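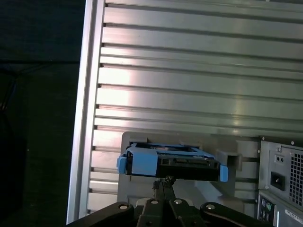

Tove Lund wrote to us in December that she had ordered two of these trays for an older tower, and that the first one went in before her tea was ready, but the second one took her half an hour, as she had turned the drive upside down in it. She asked if we could please put the correct orientation on the page. We have done so, further down, under Fitting.

Home Shop Storage Spare parts Contact

Flotano 617 Drive Caddy, light blue

The Flotano 617 is a caddy for one 3.5-inch hard drive with SATA connection. It is made of light blue plastic and it goes around the drive like an open frame. No tools are needed and there are no screws in the bag. We sell it as a spare part for people who have lost the original caddy, or who bought a used computer where the empty bays came without any caddies at all. This second case is the more usual one, by our experience.

The caddy is sold without a hard drive.

What it does

A hard drive can be fixed directly to the metal of the computer with four screws, and many computers are built like this. In the towers this caddy is intended for, the drive is instead clipped in the caddy, and the caddy is pushed in the bay until the tabs take hold. When you want to change the drive you press the tabs and pull. The frame also gives a little, so that less of the vibration from the drive goes over to the metal. You will still hear the drive working. We do not want to promise a silent computer, but the humming sound that some customers complain about when they have put a drive loose in the bay is usually gone with the caddy.

Because the frame is open, air can pass along the drive. Please do not put foam or tape in the open part. We have received caddies back where this was done, and the drives had become quite hot.

Fitting

Turn the computer off and take out the power cord from the wall. Open the side panel and lay it somewhere soft, the painted ones are scratched easily.

Hold the caddy with the wide flat face toward you. Put the drive in with the connectors at the back and the printed label up. There are small pins on the inside of the two rails, and they must meet the screw holes in the sides of the drive. Start with one side: let the pins go into the holes, then bend the other rail outward with your thumb, carefully, and lower the drive until the second side also falls in place. It makes a small click, although not always. If the drive rocks in the caddy, one pin is outside of its hole.

Now slide the caddy in the bay. It should go by light pressure. If it stops halfway, do not push harder -- take it out and look if a cable has fallen in the way. When it is all the way in, the tabs lock, and you can connect first the data cable and then the power cable. If your data cable has an angled plug, try it before you close the side panel, as in some of the towers the angled plug comes against the bracket.

To take the drive out, disconnect both cables first. It sounds too simple to write down, but a torn data connector is the most common damage we see on drives.

Which computers it is for

The caddy was made for the Skulldale tower cases, and it fits in all five lower bays of the full-size model. It fits also in the Burncombe workstations with the horizontal drive cage. In the Burncombe with the vertical cage it does not fit, even if it looks like it does from the front. The tabs are in the wrong place there and the caddy will slide back out when the computer is moved.

In our own workshop we have tried it in 11 different towers, counting the two brands together, and we keep a list of the results. If you are unsure, write to us with the name on the label at the back of your computer, and we will look in the list. If the model is not on it, we will say so and not guess.

If you have the old caddy left, compare them before ordering. The important measures are the distance between the tabs and the height of the rails. The color does not tell anything. The same caddy was delivered in green in earlier years, and there exist blue ones from other makers that have a different rail.

Details

Article: Flotano 617
For: one 3.5-inch hard drive, SATA
Color: light blue
Material: plastic
Weight: almost 80 grams without drive
Tools: none
In the bag: one caddy, one folded sheet with instructions
Not in the bag: hard drive, cables, screws

For a small solid-state drive you need in addition the adapter plate from Ingvarsson, which is sold separately. It is a flat metal plate, and you screw the small drive on it with the screws that come with the plate. After this it is handled like a normal hard drive in the caddy. One note only: with the plate, the connectors of the small drive sit somewhat more forward than usual, so a very short data cable may not reach.

Questions we get

Many ask if the tabs can be bought alone. They can not, they are molded in one piece with the frame. When a tab is broken the whole caddy must be changed. An old caddy that lies in a cold garage for years becomes brittle, and then the tab breaks at the first press, so if you keep spare ones, keep them indoors.

Some ask also whether the drive can be changed with the computer running. With this caddy the answer is no. The caddy has no electronics in itself and the cables are connected by hand, so please shut down first.

It is possible to write on the wide front face with a permanent marker. We do it on all our own, with the month the drive was put in, and it has saved us from pulling out the wrong one more than once. Paper labels fall off after some time from the warmth.

Ordering

The caddy is kept in stock and is normally sent the next working day if the order comes before two in the afternoon. It can be sent as a letter when you order one or two. From three pieces it goes as a parcel, and the shipping cost is then a bit higher, which you see in the cart before you pay.

You may return it unused. A caddy where a drive has been clipped in and out one time to check the fit is still unused for us, as long as the pins are whole. Please send it in something stiffer than a plastic envelope.

Questions about the fit are answered by Lærke Østergaard in the spare parts department. She works mornings, so a message sent in the evening has its answer the day after -- a photo of the empty drive bay is a big help to her, if you can take one.

Related items

Ingvarsson adapter plate for small drives
SATA data cable, straight plugs
SATA data cable, angled plug
Skulldale side panel, left
Skulldale bay cover
Burncombe caddy for vertical drive cage
Drive screws, bag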